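Section 4. Show Pass app: first-time set-up (exhibitors and crew)

Read this before you get to the hall. Wi-Fi at the Sornandale Marine and RV Show is slow on load-in day and the first download is big. Do it at home.

Applies to app version 2.13 and later. Older versions, see the sheet that came with your badge. 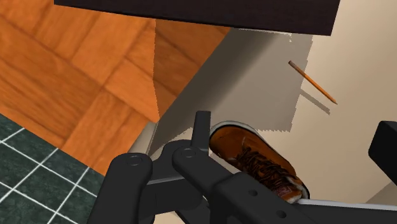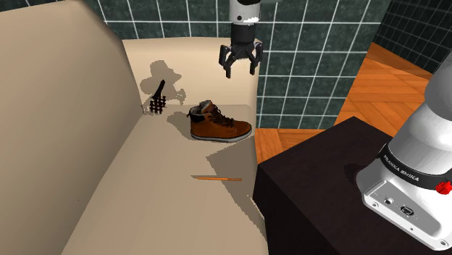
4.1 Install and sign in

1. Get the Hiltora Show Pass from your phone's app store. Free.
2. Open it. Tap Exhibitor, not Visitor. Visitor accounts can't be switched over later, you have to delete and start again.
3. Type in the booth code from your confirmation email. Four letters, no spaces. Capitals don't matter.
4. Pick a PIN. Write it down someplace.
5. Wait for the floor map to load. Keep the screen on untill the bar is full.

Note: if the bar sticks at 78 percent, close the app and reopen. It picks up where it left off.

4.2 Add your boats and RVs

1. Tap My Booth, then Add Unit.
2. Choose Power, Sail, Pontoon, Motorhome or Towable. Truck campers go under Towable for now.
3. Enter length over all. Feet and inches, not decimals. Boats on trailers: enter the boat only, trailer gets its own line.
4. Enter dry weight. The hall crew uses this number for the ramp plan so don't guess. Spec sheet or scale ticket.
5. Save. Repeat for each unit.

Limit is 32 units per booth. More than that, call the Skastalon desk and they'll open a second booth page under the same code.

CAUTION: Any single unit over 13 feet tall on its trailer can't use the east door. The app does not stop you from booking it. Check height with the radar arch up AND down, and book the dock door if either one is over.

4.3 Book a load-in slot

1. Tap Load-in. Open slots are green, yours turns blue.
2. Tap a slot, tap Hold, tap Confirm. A hold with no confirm drops after a few minutes.
3. Screenshot the gate code. Gate staff scan from the screenshot, no signal needed.

Late changes close at 6 p.m. Wednesday. After that it's the desk only.

4.4 Scan visitors

1. Tap Scan. Allow the camera when asked.
2. Point at the square code on the visitor's badge. One buzz = saved. Two buzzes = already in your list.
3. Add a note if you want (trade-in, financing, call back). Notes stay on your phone until you tap Sync.

Sync at the end of each day. The phone holds 2,163 scans and then it starts to overwrite the oldest, with no warning.

CAUTION: Signing out before you sync erases teh scans. They can't be recovered.

4.5 Pair the Sopacua badge printer (optional)

1. Printer on, blue light blinking.
2. App: Settings, Printer, Pair.
3. Print a test badge. If it comes out blank, flip the roll over.
4. Still blank, go to Section 7.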